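December, 6:50 am

Coffee first. Writing this standing up, back is bad from yesterday. Want to get it down before I forget what went where.

Bins. Still bins. Shelving quote came back from Skellura, 1,849 before delivery, and delivery to Adus is extra because apparently we're the end of the earth. Not doing it this year. The old racks can hold. One of them leans but it's leaned since we moved in. Put a shim under it, then took the shim out, it was worse.

So the plan is the same as before. Everything comes off the racks, goes through one bin, gets a decision, goes back or goes out. 18 bins on the racks at the moment and I want it way down by the new year. Got through 2 yesterday. Two! Slow. Mostly my fault, I stop and look at things.

Rules, writing them here so I can't cheat:
No "maybe" pile. The maybe pile is how we got here.
Anything with no lid and no mate goes out.
Narevach stuff stays together even if it's junk. Ask first.
Don't start a second bin til the first one is empty.

Broke the last one by lunch.

Had the dark gray bin up on the pale wood table most of the afternoon. It's a good bin, sloping sides, tall at the back, but the floor of it is a sorry sight. Scratches all over, dusty. A little round hole in it over on the right. Anything really small needs a cup from now on, lost enough screws already this fall. Wiped out one of the others with a damp rag and it just moved the dirt around, so not in a rush to try that again. The white panel along the back has gray and brownish stains at the bottom and I don't think those are coming out for anybody.

Sorted in it anyway. The small white figure with the black and yellowy bits ended up against the left wall, the shiny copper-colored thing with the segments just below. Still can't decide which bin the copper thing belongs in. Metal? Decor? Is it a part of something? Wrote MISC on a label and felt bad about it. 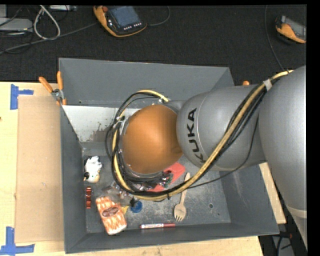
No such thing as misc, came the remark from the other end of the room, it only means you'll be opening that bin again in June. And that toys should be one bin and not four, and that if I'd labeled by where a thing gets used and not by what it's made of I'd have been finished last winter. Fair. Annoying, but fair. I said fine, you do the labels then. No takers.

Did change the system a bit after that though. New groups: desk, kitchen, play, fixing. Copper thing goes in fixing untill proven otherwise. White figure goes in play, easy. Crossed out MISC. The marker's nearly dead, need a new one, also tape.

Then Yammine called to say the lids are in. Wrong size probably, they were wrong last time, but I said I'd come by. Drove over, 40 minutes with the roadwork by the bridge, and they ARE the right size, so I take back some of what I said in October. Bought the lot. Forgot the marker. Forgot the tape. Bought a broom for some reason, we have a broom.

Got back, dark out already. Soup from the freezer, the lentil one, too much salt. Ate it at the end of the table with the labels shoved over to one side and got a drip on KITCHEN, which is I guess the right one.

Didn't sleep great. Kept thinking about the bottom rack, the bins back there that haven't been opened since before the move. I know one is cords. One might be the holiday lights, in which case I've been looking for it for two weeks in completely the wrong closet. Should of started with those.

Today:
bottom rack, left side first
lids on the ones that are done
marker, tape (WRITE IT ON HAND)
email Narevach re their box, do they want it or not, it's been forever
cup or jar for the small screws
call Skellura back and say no, be nice about it
return broom?

Also the rag bucket needs rinsing, it smells. And move the table a foot closer to the window, the light is terrible by three o'clock and I keep reading my own labels wrong.

Coffee's gone cold. Boots are in the car. OK going.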